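Tenari (software)

Tenari is a task-level control package for robot arms fitted with two-finger grippers. It takes pictures from a camera near the gripper, works out which part of an object can be pressed, turned or pulled, and sends short motion commands to the arm. It was started at Brudau by Gianni De Luca, who wrote the planner, and Corrado Gentile, who wrote most of the perception code. The name first appeared in the release notes for version 2, which replaced an older set of scripts called Bratel.

Background

Bratel stored each task as a fixed list of arm positions. A task had to be recorded again whenever the object was moved, and small errors in the starting position were carried through to the end. De Luca and Gentile kept the old message format but dropped the fixed lists. Bratel recordings can still be loaded, though only for playback.

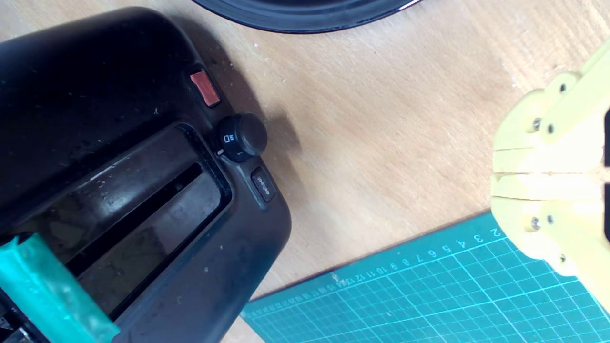

Perception in Tenari runs in two stages. The first finds the outline of the object and the surface it rests on. The second looks for controls inside that outline and gives each one a type, a facing direction and a score. Kitchen appliances are a common test because their controls are small and close together. A toaster with a reddish square button, a round dial and a dark grey button in a line along one shoulder needs three separate labels, and the dark grey one is the hardest to pick out from a black body. Dust and crumbs on glossy plastic also lower the score, as does worn lettering. Controls scoring under 500 on a scale of 1000 are passed to the operator for checking.

Planning

The planner joins short actions, known as steps, into a sequence. Each step has a start condition, a motion and a stop condition. The standard library holds 121 steps – most of them variants of press, turn, slide and grasp. If a stop condition is not met, the planner backs the gripper away and asks for a new view before trying again. The search method is a form of the Cheng ordering, changed so that steps needing little arm travel are tried first. 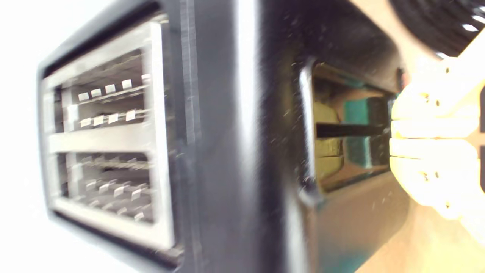
Brudau Robotics Department – Manipulation Software Group

Motion blur is handled by a filter placed before the first perception stage. It compares edge sharpness across the image and marks smeared areas as unreliable. Bright reflections from metal, such as the divider between two bread slots, are masked in the same pass. A toaster on its side is treated as a new pose of a known object, so the slots are looked for facing sideways. Openings are stored apart from controls, and anything seen inside one is left out of the object model.

Tools

A viewer shows labels, scores and the current step over the camera picture. Logs can be replayed at any speed, and a step can be edited while the replay is paused. Gentile added a command-line version in September for machines without a display. It does not yet support step editing.

See also: Bratel; Grasp planning; Visual servoing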